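3.2 Table Layouts and Object Placement

Placement was studied on one white tabletop stocked with toy kitchen items. The set mixes cookware, tableware and pretend food, so that items of very different size share the same surface. A layout is defined as the position of every item relative to its nearest neighbor, together with any support relation (one item lying on or in another). Figure 4 gives two views of the table from the same sitting.

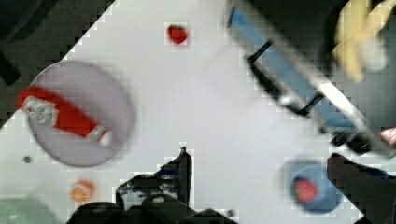
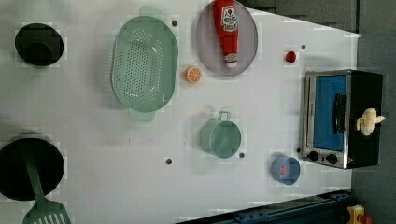 Figure 4. Toy kitchen items on the white tabletop. In both views the red ketchup bottle lies on the round plate.

Support relations were coded first. The bottle on the plate is coded as supported, with the plate as the base item. In the second view the mint-green spatula rests across a black pan and receives the same code, although its slotted head extends past the lower edge of the frame. Following Begović, we did not require the supported item to fit inside the outline of its base. A stricter rule would drop most long utensils from the analysis, and these are the items on which coders differed least.

Food items were coded separately from containers. The orange slice in the second view lies between the colander and the plate, touching neither in the coding, and was assigned to the plate as its nearest neighbor. Small round items were harder to label. Where color and outline did not settle what a piece of food was meant to be, it was entered as "round food, red" or "round food, orange" and kept under that label in all later steps. No attempt was made to resolve these entries from the packing list of the Prarico set.

The full collection holds 3977 coded placements from 657 layouts. Coding was done by Sunee Rungrueang and Essam Fahmy, working independently from the same written guide. Disagreements fell into three groups: the choice of nearest neighbor when two candidates were equally close, the label of small food items, and the treatment of items only partly in view. For the last group, an item was coded if its class could be determined from the visible portion, and otherwise marked as unlabeled.

Distances are reported between item centers. For elongated items such as the colander, the center is the midpoint of the long axis with the handle tabs included. This differs from the Makholm convention, which measures from the body alone and shifts the center when the two tabs are of unequal length. Cups were measured without the handle.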